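Topic: grid girls at the Noretti 300

hexwrench: So Daltar is bringing back the swimsuit lineup for the Noretti 300 in May. I'm a fan, and I find it embarrassing. My daughter asked me why the women don't drive.

Cornska13: They get paid and they chose it. Let them work!

Duyên Lý: I did that job for 13 weekends. Sure, I chose it, and I also got pinched a lot (and told to smile). Both can be true.

Cornska13: OK, fair. Then fix the pinching.

hexwrench: Or both? 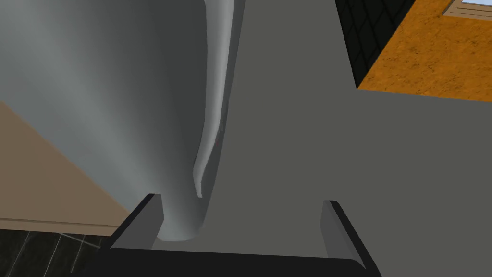
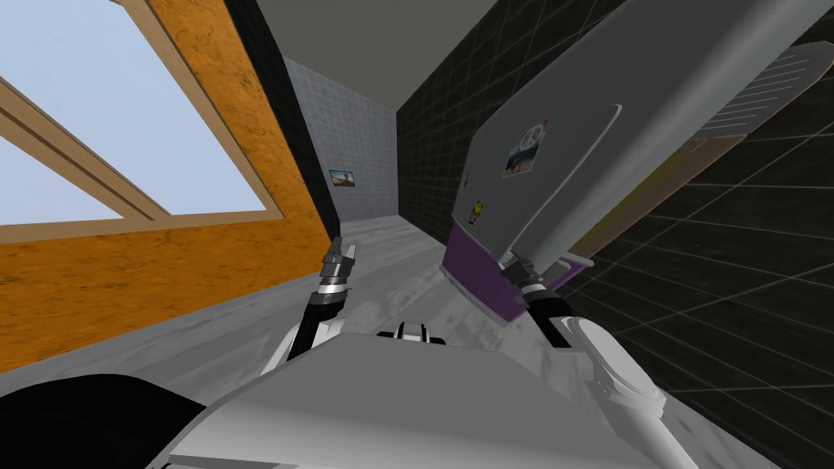
gray on gray, second one has the tipped fridge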